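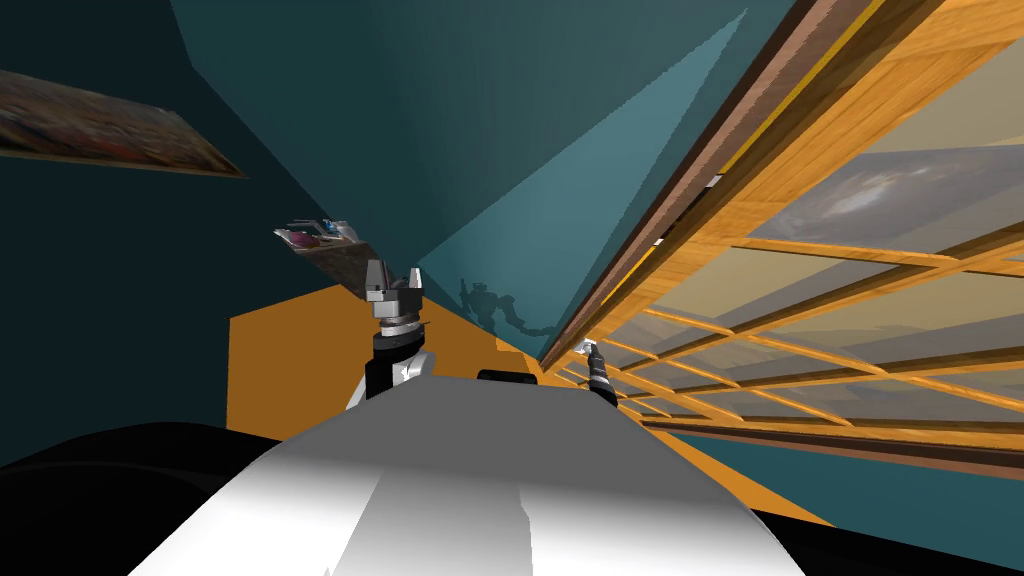 10/21/22

Home from the hearing and way too wound up to sleep, so I'm writing it all down while I still have it straight.

The Taveck permit went in front of the state appeals court this morning and I got a seat! Second row, right behind Wenjie Fan, who argued it for the creek side and was so, so good. I've been following this thing from the start, when it was just a notice taped up in the library window saying Gikatico wanted to let warm water from the Taveck plant out into Fu Creek, and I still can't quite believe it got as far as three judges in robes asking questions about trout.

The main fight is whether the agency had to answer the public comments before it signed the permit. There were almost 2,000 of them (mine is in there somewhere, the one with the typo in the first line). The agency answered them in a single paragraph. Wenjie read that paragraph out loud, slowly, and then just stopped and let it sit there. I wanted to clap. You can't clap.

Then the state's lawyer got up and said the comments were "considered as a body," and the judge on the left asked her what page that was on. The record is 310 pages long and she went through it for what felt like forever. I felt a little bad for her, to be fair. She was polite the whole time and her point about deadlines was a real one. The law gives the agency a fixed number of days and they did run out of them in August.

The company's lawyer mostly talked about jobs at the plant, and I do get that, my cousin worked there. But the middle judge kept pulling him back to temperature. How warm, how far downstream, who measures it. He said the company measures it. More writing from all three judges at that point!

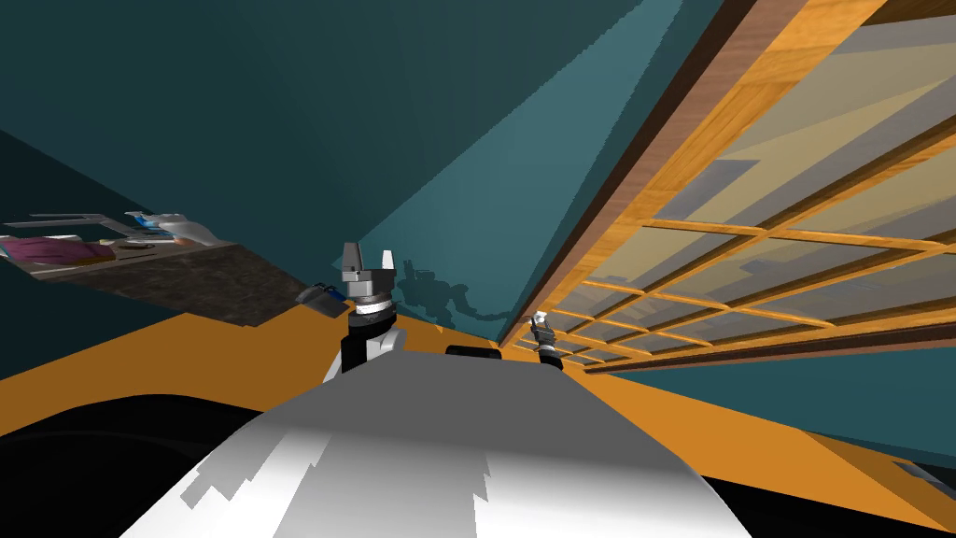

Orange floor, teal walls and a gray two-fingered gripper.

Things I want to remember: the courtroom is much smaller than I pictured. Each side gets very little time and the judges eat up half of it. Wenjie had one sheet of notes and hardly looked at it. You have to leave your water bottle outside, so bring mints.

Afterward a bunch of us stood out on the steps and talked until our feet froze. The people from the Dutow watershed came all the way over on a bus that left before it got light, because their own permit comes up next year and whatever happens to ours could be used in theirs. I hadn't thought of that at all. They want copies of our sampling sheets from last summer, so I need to dig those out of the hall closet and scan them this weekend.

No ruling today, of course. Wenjie says six weeks would be fast and not to read anything into the questions, and I have been reading things into the questions ever since.

Need to call Mom and tell her about the page number thing. Also we're out of coffee.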